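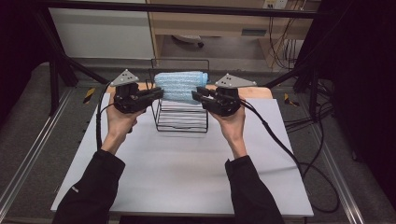 School club, hand-held grippers, towel task: how do we stop the towel sliding?

Posted by Niall Tennant in Clubs and Competitions

I help run an after-school robotics club and we have entered the household round of the Savum student challenge in September. The team has to record a set of demonstrations with hand-held grippers, then train a model on them. Our task is hanging a small towel on a rack. We settled on two people's worth of gripper but one person's worth of arms, so whoever is recording has one in each hand. With the towel pinched at both ends like that and held over the top of the wire rack, it ought to be a simple matter of lowering it and letting go. For us it often isn't. The towel slides off the back when the jaws open, or one end stays up and the other drops. Out of the last 19 tries we kept 11.

The other trouble is picking it up. The towel starts flat on the white board and the students take it by the corners. Sometimes they get one layer where they wanted two, and then the whole thing opens out on the way up.

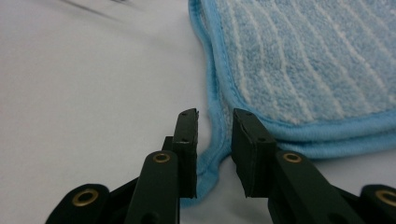

The rules say the towel must start on the table and finish on the rack without being touched by hand. We may choose the rack and the towel ourselves, and the start position can be anywhere on the board. The students are 14 and 15 and they are patient enough, but a recording session is an hour and half of it goes on failed tries.

So, two things. Is there a better way to grip it? And should we keep the failed tries in the set or throw them away? The rules don't say. I would also like to hear from anyone who has had to decide how many demonstrations is enough, because one parent has told us 2000 and we can't do that before the closing date.

3 replies 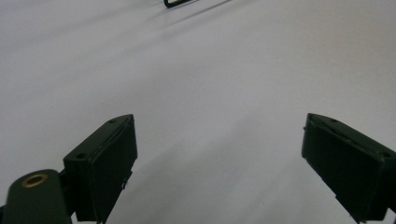
Nokuthula Hendricks

I ran a team in last year's challenge, different task (cups) but the same kind of kit.

On the grip, take less cloth. Our students always wanted to push the jaws right over the thing, and then it dragged when they opened. If you have only the very edge in the tips it comes away cleanly. Get them to practise opening the jaws slowly with nothing in them, just over the bare table, until both hands open at the same speed. It is dull but ours got much better after one session of it.

For the layers, fold the towel before you start and put the folded side away from the person recording. Then press down a little with the lower finger before closing. If the corner comes up single, put it down and start again, don't try to fix it in the air.

On failed tries: keep them, but in a separate folder with a name that says so. We mixed ours in by mistake and the model learned to drop cups. It took us two weeks to find out why. If a try goes wrong and the student recovers properly, that one can go in the main set. I would want a few of those.

As for 2000, no. Start with one rack position and one towel and see what you get. We had far fewer than that and came ninth, and the problem was never the number.

Cameron Strachan

get a heavier towel

Ylva Viklund

I agree with most of what Nokuthula says. A few things to add from the Semple student group, where we did hanging and folding last term.

Aim for the same amount of cloth on each side of the top wire. Most of the sliding comes from letting go when nearly all of it is on one side. Bring the towel over, lower it until the front part hangs well down, and only then open.

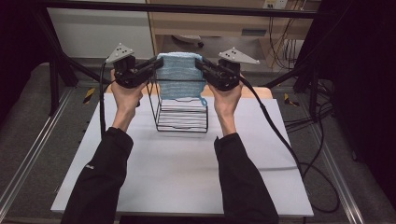
Open both grippers together, wait a second, then move them straight out to the sides. Our students used to lift their hands as they let go and the cloth came up with them. Counting out loud helped, although you need to check that sound isn't being recorded if your rules forbid it.

Mind the cables too. If one runs across the table it can catch on the rack when you pull back. We taped ours to the edge of the table and had the student stand 9 inches further back, which kept them clear.

I don't agree about starting with one rack position. We did that, and the model was good until somebody moved the rack by the width of a finger. I would shift it a little after every few recordings from the first day. Keep the same towel though, at least to begin with.

Niall, if the closing date is the worry, write to the organisers and ask whether you can add recordings after you register. We were allowed to.

Comment by Niall Tennant

Thank you all. We tried the smaller grip this afternoon and it does come away better, though two of the students still lift as they open. I'll get them counting. Cameron, the towel was chosen by vote and I'm not reopening it. I have written to the organisers about adding recordings and will post what they say.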